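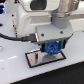 Two-finger gripper holding a round blue object over a black-framed panel on the bench.

Nekico bench gripper package
Planning and budgeting sheet for buyers

Supplied by Giveo. Configured for Soylu and Dorkudow arms. Part codes are on the order form.

What the package covers

The Nekico package is a two-finger electric gripper sold for light bench work: picking, placing, presenting parts to a camera or a scale, and moving samples between fixtures. It is sold as a kit so that a site with an arm already in place can add it without a separate integration contract. Sites buying an arm at the same time should ask for the combined quote, as freight and the commissioning visit are then charged once.

In the box
Gripper body with two fingers
One pair of flat pads, fitted
One pair of grooved pads, loose
Wrist adapter, Soylu or Dorkudow pattern (state which when ordering)
Power and signal cable, 4 metres
Fastener set and hex keys
Printed installation guide

Not in the box
Arm, controller and pendant
Table or pedestal
Guarding, scanner or light curtain
Cable clips and sleeving
Spare pads beyond the two pairs listed

Specifications

Stroke, total: 70 mm
Grip force, maximum: 40 N
Closing speed: adjustable in software
Drive: electric, no compressed air needed
Cable entry: side of body
Storage: indoors, dry
Duty: continuous within rated force

Stroke is measured between bare fingers. Fitted pads reduce the usable opening, and the grooved pads reduce it more than the flat ones. When sizing a job, measure the widest part at its widest point, add clearance on both sides for approach error, and compare that figure with the padded opening listed in the guide.

Maximum force is seldom the right setting. Soft, thin or coated parts should be trialled at the lowest setting that holds them through a full move, including the stop at the end. Giveo will run a grip trial on customer samples before an order is placed. Send at least three of each part, including one from the poor end of your tolerance range. Samples are returned with the report.

Payload

Work out payload at the wrist, with the gripper, adapter and part added together. Buyers regularly check the part alone against the arm's rating and find the margin has gone once the tooling is fitted. Reach matters as well - a load that is acceptable close to the base can be over the limit at full extension. Ask the arm supplier for the reach and payload chart and attach it to your enquiry.

Bench and cable planning

Allow clear space on the cable side of the gripper. The plug and its strain relief stand out from the body, and the cable needs slack for wrist rotation. Route it back along the arm and clip it at each joint. A cable left hanging across the work area will catch on fixtures sooner or later, and damage of this kind is not covered by the warranty.

Glossy work surfaces and light-coloured benchtops can produce glare in vision systems. If a camera is part of the cell, budget for a diffuse light or a matte mat and test with the final lighting in place. Parts that must be set down on glass or polished panels should be released at a programmed height, with the approach slowed for the last stage of travel.

Budget lines to allow for

Gripper package, per station
Second pad set, per station
Commissioning visit and travel
Risk assessment, by your own assessor or ours
Guarding, if the assessment calls for it
Operator training
Downtime during installation
Annual inspection

Pads are a consumable. The price is $170 per pair, and the change takes a hex key and a few minutes. Wear depends on the part: sharp edges and abrasive finishes shorten pad life considerably. Sites running more than one shift should hold a spare pair at each station and a further pair in the store.

Lead time and ordering

Packages for Soylu arms are normally held in stock. The Dorkudow adapter is machined to order and should be planned into the schedule as a separate item. Orders needed before the summer shutdown should be placed by November.

With your enquiry, please send:
Arm make, model and year of purchase
Controller software version
Part dimensions, weight and surface finish
Cycle time required
Number of stations
Delivery address and any dock restrictions

Quotes exclude GST and are held for 40 days. Freight is calculated at dispatch. Unused pads in sealed packaging can be returned for credit; adapters machined to order cannot.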